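Erndale Makers Forum > Robots and automation > Teaching by hand or by remote?

wakier
4/15/18, 8 posts
Trying to teach an arm to tidy a table. I've been pushing it through the moves by hand and it has learned, very faithfully, to wobble like me. Is driving it by remote any better?

Heinonen
Moderator, 3,938 posts
Yes. By hand, your own arm is in the way of the camera half the time, and then the robot wonders where you've gone. Go remote and do the same pick over and over until you hate it.

skandorside
Disagree. By hand you feel the contact. With a remote I spent 2 evenings pressing a gripper into a table with great confidence.

Heinonen
That's a driving problem. Slow down near the bottom.

skandorside
I was slow. It was a very gentle crash.

wakier
How many goes before it learns anything? I've done 6 and would like a medal.

Heinonen
More than 6. Move things between goes as well, or it just learns where your grapes live.

skandorside
On that we agree, annoyingly. And leave some clutter out. Mine was a genius on a bare table and an idiot once a fork turned up.

wakier
Right, remote it is, clutter and all. Gripper down in the green tray, with the grapes and the round orange and yellow thing I'm calling a peach:
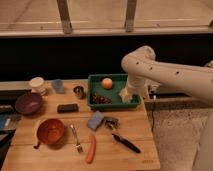
Similar threads
Getting a gripper to let go of a sponge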